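Dernière mise à jour : septembre

Robot de mise en rayon Juveck : faut-il vraiment signer le devis ?

J'ai passé deux semaines avec le Juveck, un bras sur base roulante que Wodar vend aux petites surfaces pour la mise en rayon. Le commercial, Keith Tapley, m'avait promis un équipement « rentabilisé avant l'été ». Je lui ai demandé avant quel été, la réponse se fait attendre.

Commençons par l'argent. La location est affichée à 194 euros par semaine, chiffre qu'on retrouve en gros sur la plaquette. En petit, il y a la mise en service : 2964 euros hors taxes, déplacement du technicien non compris, plus 300 euros par rayon supplémentaire à cartographier. Or un rayon, chez Wodar, c'est un côté de gondole. Une gondole double, c'est donc deux rayons. Leire Lozano, qui gère la supérette où j'ai fait l'essai, l'a découvert en lisant l'annexe du contrat - pas pendant la démonstration.

À l'usage, l'engin n'est pas mauvais. Sur les conserves et les boîtes de céréales, il pose droit, il respecte le facing et il ne se plaint pas à six heures du matin. Il est lent, mais la lenteur ne gêne pas trop quand le magasin est fermé. Le bruit est supportable. Le logiciel Ra, fourni avec, plante quand on renomme une référence, et le support (Ryan Dunmore, joignable et courtois) conseille de ne pas renommer les références.

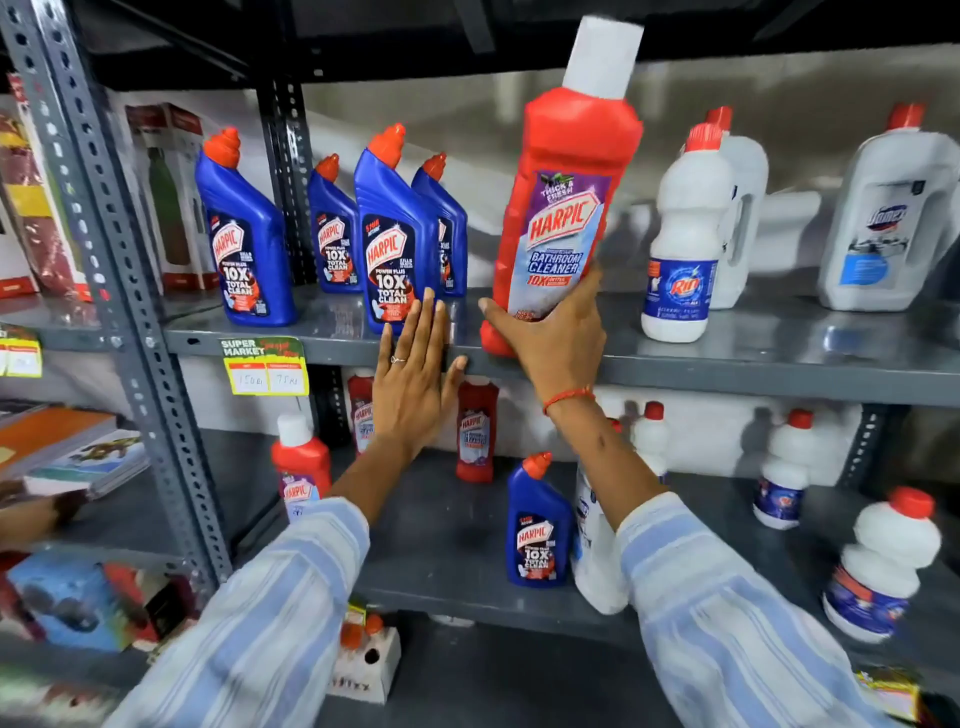 Le poste à chiffrer en priorité, à mon avis, c'est le rayon entretien, dont la plaquette ne dit pas un mot. Les démonstrations se font toujours avec des emballages carrés. Regardez ce qu'on demande à deux mains ordinaires : la droite soulève un gros flacon rouge de Harpic salle de bains pendant que la gauche reste à plat contre un flacon bleu voisin, au col coudé, et à côté attendent des bidons blancs d'un tout autre gabarit. Une étiquette de prix est fixée au bord de la tablette, juste là où l'on travaille. Le Juveck n'a qu'une pince. Chez Leire, il a couché un flacon coudé à presque chaque passage et arraché un porte-étiquette. Wodar propose bien un second bras, « sur étude », sans tarif. Je me méfie des options sans tarif.

Autre ligne oubliée : la surveillance. Ju-won Seol, qui fait l'ouverture, devait rester à portée de voix pour relever ce qui tombait. Son heure de travail n'a donc pas disparu du budget, elle a changé d'intitulé.

J'ai aussi demandé un devis à Unirstead, le concurrent. Plus cher à l'achat, mais cartographie comprise et reprise possible la première année. Pas testé, je ne recommande donc rien de ce côté.

Mon conseil avant de signer : exigez un essai sur votre pire rayon, avec vos produits et vos tablettes, et faites écrire le prix du second bras. Si vous vendez surtout du carton et de la conserve, le Juveck peut se discuter. Pour un magasin généraliste, à ce tarif, je passe mon tour.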